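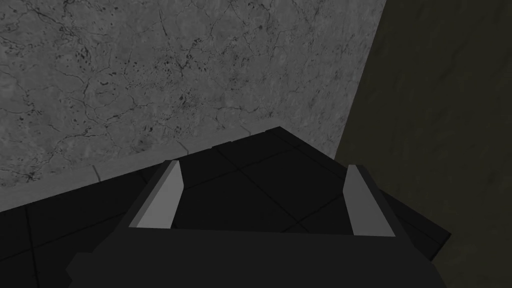

How to Set Up Pick Locations in a Small Sock Warehouse

Posted by Debora Greco, Nov 24, 2024

When I started at Melis, the stockroom ran on a system known as "ask Gaetano." It worked well until Gaetano Gatti went on vacation, at which point we shipped a wholesale customer 32 pairs of left-over ski socks and called it a substitution. The customer called it something else.

If you have a few hundred styles and a room that was never meant to hold them, the steps below should take you a long weekend.

What you need

Shelf labels, a label printer, a tape measure, a spreadsheet and a door you can lock while you work.

Step 1. Number the shelves before you touch the stock

Use aisle, bay, shelf, bin, in that order, with two digits for each. Start at the packing bench and work away from it. Skip the letters I and O if you use letters for aisles. I didn't, and we spent a month looking for aisle 0.

Step 2. Pull your sales by style, size and color

Take the last twelve months. We had 887 live item codes, and 387 of them hadn't sold a single pair in that time. Samuele Amato in sales maintained that they were "about to come back." They're now on the top shelf, where they can come back at their leisure.

Step 3. Put the fast sellers between knee and shoulder

The nearest bays go to whatever leaves the building most often. Keep sizes of the same style in neighboring bins, but keep nearly identical colors apart. Black and charcoal under fluorescent tubes are the same color, whatever the catalog says.

Step 4. One code, one bin

Overflow goes in a reserve area with its own location numbers. Cartons parked in the aisle "for now" are overflow too.

Step 5. Label, then load the list

Print the bin code large and the item code small. Import the spreadsheet into your stock software with one row per bin, and test it with nine codes before you send the whole file. Leading zeros will vanish if the column isn't set to text.

Step 6. Walk a few real orders

Hand the pick list to someone who doesn't know the room. Tiziana Leone from accounts did ours and found two bins with the same label, plus her missing stapler.

Recount the fast bins every week through December, when returns come in by the sackful and get put back wherever there's a gap. The slow ones can wait until January.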